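Pillura forum closes its open trading board, new rules start in June

The discussion forum Pillura is closing its open trading board, where members could sell silver bars, old coins and medals to each other. A new board with stricter rules will replace it in June. The other parts of the forum stay the same.

The change was announced in a pinned message on the front page. It was signed by Shayne Whitelaw, the owner of the site. According to the message, the old board holds 577 open sale threads, and many of them were started by accounts which did not log in for a long time. Buyers write to these sellers and receive no answer, and then they complain to the moderators.

"We are a place for conversation first," Whitelaw wrote. "The trading board became bigger than we can look after, and I don't want to keep something open that I cannot look after." 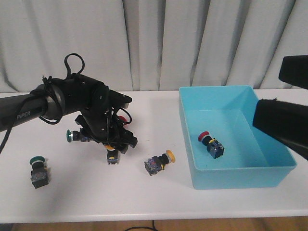

What changes for sellers

Under the new rules, a member must have at least 100 posts before opening a sale thread. Posts in the games section and in the birthday section will not be counted. Each member may have 3 open sale threads at the same time, and every thread closes by itself after six weeks if the seller does not renew it.

A price must be given in the first message. Threads with the words "make me an offer" will be removed without warning, and this is probably the rule which caused most of the talk. Several long-time members wrote that they never know the right price for an old medal and that offers are the only fair way. Others are glad — one reply says only "finally" and has a long row of thumbs below it.

For payments, the forum will recommend the service Nidetti, which keeps the money until the buyer confirms the parcel. It is not obligatory. Members who know each other can continue to pay in the way they prefer, but the moderators will no longer help in disputes about such payments.
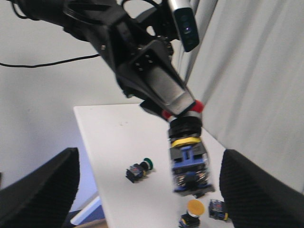 Old threads can be read, but without replies

The existing sale threads will be locked and moved to an archive. Members asked to keep them because the old prices and photos are useful when somebody wants to identify a piece. The archive will be visible only after login. Private messages are not touched.

The work is done together with Rundoseo, the company which hosts the site. During the move the forum will be read-only for one night, beginning at 11 p.m., and should be open again before breakfast time. Whitelaw asks members to save any long draft before this hour, as drafts may be lost.

The popular Simanjuntak thread, in which members have been guessing the weight of each other's silver spoons for years, is not a sale thread and will remain in its place. The question was asked so many times that the answer is now written in bold at the top of the announcement.

Members with an unfinished sale should agree on the details by private message before the lock. Questions about the new rules can be posted in the Site Help section.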